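Forty years at the far end of the range

Ekene Bako is already talking about wind when I get my coat off. He runs the beginners' rifle course at the Trostesen club, just outside Esville, and he has been out since first light looking at flags.

"You can feel it on your left cheek up here and the flag at the target is hanging dead," he says, delighted. "I love that! You could shoot here all your life and still get caught out."

He joined at sixteen, when his uncle signed him up, and has been a member for 40 years. The club now has 414 members, and a good many of them learned from him. I ask what a new shooter gets on day one.

"A .22, a sling and a lot of me going on about breathing," he says. "We shoot at 25 yards, lying down, and I don't even let them look at the score for the first hour. They want to know the score, of course they do. I want to know if the shots are landing together."

The long range came later for him. He shot at 200 yards for the first time one February, in sleet, with a borrowed target rifle that was too long in the stock, and he still has the card (framed, on the stairs at home).

"It's a terrible card. Two of them missed the paper. I drove home grinning like a fool."

We go through to the clubhouse for tea, where he gets out the club's old logbooks and loses himself in them for a good ten minutes.
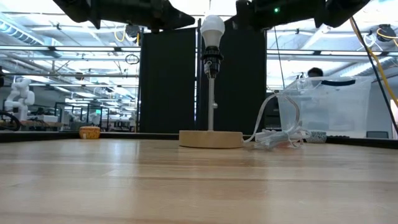
The lamp on the long table, Trostesen clubhouse.

The logs run to 3,728 entries, all by hand, and Ekene wants them typed up before the ink fades any further. His favourite is a run of pages by a member called Bunting, who wrote down the wind for every single shot and never once wrote down where it landed.

So what would he say to somebody who fancies a go?

"Ring up and come as a guest. Wear something you can lie down in, and bring a flask, it's freezing out there!"

Then he's off back outside, because the flags have started moving.

Interview by Freya Stockdale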